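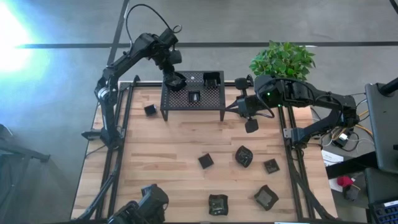
Rimantas Strazds
Before you touch the grasp planner again, log your depth timestamps. Black parts on a perforated black shelf are bad enough without stale frames.

ejmyung
Did that. Depth lags the joint states by 36 ms, and I compensate for it. The segmentation still merges the square part on the shelf with the surface under it.

Rimantas Strazds
Then fit a plane to the shelf and subtract it. The holes will give you noise, so median filter first.

joonas_t
Disagree. I ran plane subtraction for a month in May and it ate every flat part we had. Raise the exposure and train a small mask network. 300 labeled frames got us there.

Rimantas Strazds
300 frames for one table and one light setup. Move a lamp and you start over.

joonas_t
We moved ours. Lost a few picks, added 18 frames, done.

hrefna_b
Separate question — are both arms planned in one collision scene? With two independent planners they will meet over the shelf sooner or later.

ejmyung
Independent for now, with a lock on the shelf volume. Whichever arm holds the lock goes in, the other waits up to 200 ms and then replans.

hrefna_b
Does the lock cover the cable loop, or only the links?

ejmyung
Only the links. I'll add a padded capsule at the wrist and post the config tonight.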